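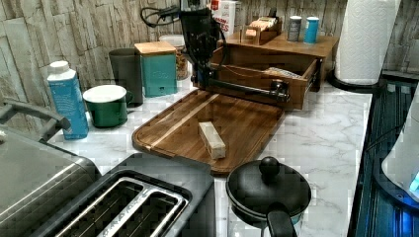

"Attempt 321," said Shuk-fan Wei, and pressed the key before anyone could talk her out of it.

The arm woke with a hum. The whole Stumham robotics club leaned in over the worktop, which was silly — there was hardly room for elbows — but how could you stand back? They had called it Dreltus, after a long argument, and they had been teaching it kitchen jobs since July.

"Gently," whispered Lamrani.

"It can't hear you!"

"It might."

Dreltus dipped. The fingers closed on the little pale block, tightened, and held. Up it came, a hand's width over the board, wobbling gloriously. Someone squealed. Shuk-fan was already scribbling in the logbook with the wrong end of her pencil.

"Zostholm is in 2 weeks," Lamrani said. "Do you think the judges will let us bring the chopping board?"

"I'm bringing the toaster as well," said Shuk-fan, and reached for the key again.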